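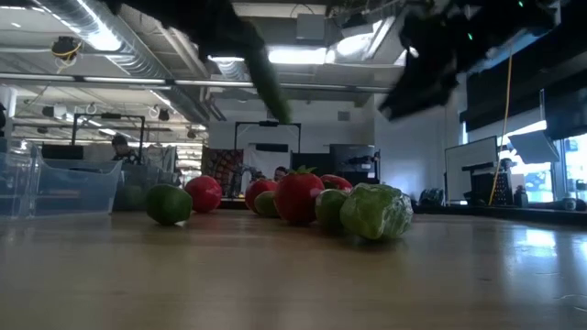 A robot arm at Masier's Bruvley workshop with a cucumber in its gripper, over a table of tomatoes, limes and other produce.

Masier opens its produce-handling collection to outside partners

BRUVLEY, 24 August 2024 – Masier is pleased to announce that Nel, its long-running effort to gather examples of everyday handling work for a robot learning system, has passed 1010 recorded sessions and will now take in partners from food relief, catering and teaching kitchens who would like their own sorts of jobs to be part of the collection.

Nel began with a fairly humble question put by the company's head of learning systems, Dzintra Pärn, who wanted to know how much a robot arm could pick up from being guided through a chore many times over by a patient person, with the fruit and vegetables laid out a little differently each time. The team set itself a goal of 1000 sessions, and anyone who has dropped by the workshop in recent months will know how much good humour has gone into reaching it.

Each session is a short piece of work done from start to finish. An operator guides the arm while it takes hold of an item, carries it over the table and sets it down, and the movements of the arm are stored together with the camera views. The items are then shuffled about and the next session begins. A lime behaves very differently from a cucumber when a gripper closes on it, and a tomato sitting behind another tomato asks for a different approach again, so the tabletop is never made too tidy.

"People come in expecting something very grand, and what they find is a table with vegetables on it and someone concentrating hard," said Ms. Pärn. "I'm fond of that. The learning system can only be as good as the examples we give it, and good examples come from people who take the small movements seriously – how you come down beside a thing, how slowly you let go of it. We keep the awkward attempts as well, clearly labelled, as there is a great deal to be learned from a grasp that was nearly right."

The collection is recorded using Lusar, Masier's own session software, which was rewritten over the winter after operators asked for a simpler way to mark the beginning and end of a task. Operators can now add a note in plain words when they finish, such as "pepper rolled, second try" or "reached over the tomato", and those notes travel with the recording. Merike Kütt, who leads the operator team, said the notes have become one of the most useful parts of the whole undertaking.

"We had 96 sessions early on that looked fine on paper and were quite hard to use, simply for want of somebody writing down what they had been trying to do," said Ms. Kütt. "We did them all again. It was a long stretch and I won't pretend that everybody loved it, but the operators were wonderful about it, and the newer recordings are much better for the trouble. We talk a lot more at the table now, too. If someone finds a kinder way of picking up a lime, the rest of us hear about it before lunch."

Under the partner program, Masier will work with three organizations at a time. Each will be asked to suggest a handling task from its own daily work and to send along one or two people who know that task well. They will be trained on the arm by Masier operators, record their sessions in Bruvley and receive a full copy of everything they have contributed, with the notes included. No background in robotics is needed, and the company says that some of its steadiest operators arrived from bakeries, flower shops and greenhouses with no technical training at all.

Justinas Juška, who came to Masier after many years of running a produce counter, will look after the visiting partners and is already looking forward to the company.

"You learn to handle fruit by handling fruit, and I think the arm is no different from any of us on that score," said Mr. Juška. "I'd dearly like to see leafy things next, and bunches of things, and anything with a stem that gets in the way. If you have spent your working life doing something careful with your hands, please do write to us, even if you're not sure it would interest anyone. It very likely would."

Organizations wishing to take part are invited to send a one-page letter describing the task they have in mind and the people who would take it on. Letters will be read as they arrive, and the first partner sessions will be held in December. Travel within the region will be covered by Masier, and lunch is provided on recording days.

About Masier
Masier builds and trains robot arms for light handling work from its workshop in Bruvley, where it also develops the Lusar recording software.

Media and partner enquiries
Rimantas Vanags, Communications, Masier, Bruvley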